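Lost Items Service in Tapia Gives Unclaimed Objects a Second Home

Aug 11, 2026
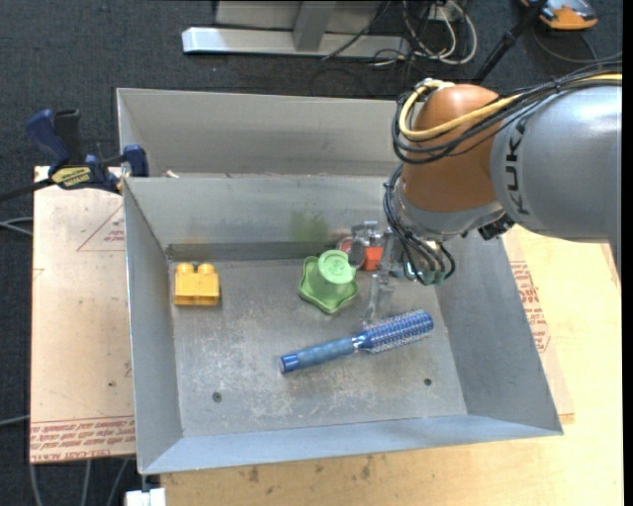

A toy block, a green plastic object and a blue hairbrush in a metal bin.

TAPIA – The small lost items service at the Brisura swimming hall will change its rules from next month. Objects which nobody comes to collect will be kept for 46 days, and after this time they will be given to families and to the second-hand shop Flonura, on the other side of the parking lot. Until now, most of the unclaimed things were put in the garbage at the end of each season.

The decision was announced by Rami Moussa, who is responsible for the front desk of the hall and also for the storage room behind it. He said that the quantity of forgotten objects has grown since the children's pool was opened again in January.

"People think we find only towels and goggles," Mr. Moussa said. "We find these too, of course. But we find also hairbrushes, toys, lunch boxes, one shoe. The one shoe is always a mystery for me. How did the person walk to the car?"

According to the desk's own notebook, more than 300 objects were handed in during the first half of the year. The biggest part was clothing. The second group was what the staff call "small hard things", and this group includes toys, bottles, combs and brushes, hair clips, and plastic pieces which belong to something else and which are difficult to name.

The small hard things were the reason for the change. Clothing has always been washed and hung on a rail near the entrance, where the visitors can see it when they pass. The other objects stayed in closed boxes in the storage room, and a visitor had to ask for them at the desk and explain what he or she was looking for. Many parents did not do this for a single toy block, even when the child was crying for it at home.

Under the new rules, the small hard things will be shown on an open shelf beside the rail. The shelf will be filled again each morning before the doors open. Visitors may look at it without asking, but they are requested to speak with the desk before they take something away, so that it can be crossed out in the notebook.

Some objects will not be on the shelf. Keys, phones, glasses, jewelry and everything with a name or an address on it will stay behind the desk, and the owner must describe the object before it is returned. Medicine is brought to the pharmacy on the same day it is found. Food is thrown away.

Hairbrushes gave the most discussion, Mr. Moussa said. In the beginning he wanted to exclude them from the donations for reasons of hygiene. The shop did not agree completely. Flonura will now accept brushes with plastic or metal parts if they can be cleaned well in hot water with soap, and it will refuse the ones with wooden handles or with a soft cushion under the bristles. A round brush of good quality is expensive to buy new, the shop explained, and its customers ask for them often.

Toys will follow a different way. Building blocks will be washed and collected in a big box until there are enough of them to make a set. It is not important if they come from different makers, but the very large blocks for the youngest children will be kept apart from the small ones. The first set is promised to the play corner of the hall itself, where the old blocks have been disappearing one after one – maybe also into swimming bags, as a mother in the café suggested with a smile.

For the plastic things which cannot be identified there is no perfect solution. They will wait on the shelf during the same period as the rest. If there is still no owner, the staff will decide for each one whether it can be used or whether it goes to recycling. Mr. Moussa keeps a few of them on his own desk, and he asks the visitors for their opinion. Last winter a swimmer recognized a lid from a drinking cup in this way, after it had been there for 2 months.

Reactions in the hall this week were mostly positive. A grandfather who brings twins to the morning lesson said that he has lost three water bottles since spring and that he never asked for them, as he was a little ashamed. A student who swims before work thought that the waiting period is too short. She travels a lot in the summer, and she would like to have the possibility to call and to reserve an object until she is back. The desk answered that this can be arranged by telephone, but only for objects which are already written in the notebook.

The service will stay free of charge. The hall had considered a fee of 5 dollars for returned objects with higher value, but this idea was dropped after complaints at the spring meeting for members. A glass jar for voluntary gifts will stand on the desk, and the money will be used for soap, bags and labels.

The household store Pumeo, which is located in the same street, has given the shelf and a number of transparent boxes. The shelf has been already painted, and it will be fixed to the wall when the floor of the entrance is repaired.

Visitors who lost something earlier this year are invited to come to the desk before the new rules start. Everything that is in the storage room at the moment will be kept until the end of this month, also the objects which are older than the new limit. It is helpful to know the approximate day of the visit and the part of the building, for example the changing rooms, the showers or the café. Photos of the lost object can be shown on a phone.

The desk is open at the same hours as the pools. Families who want to receive toys or clothing can leave their name there or ask directly at Flonura, where the first donated objects are expected in the autumn.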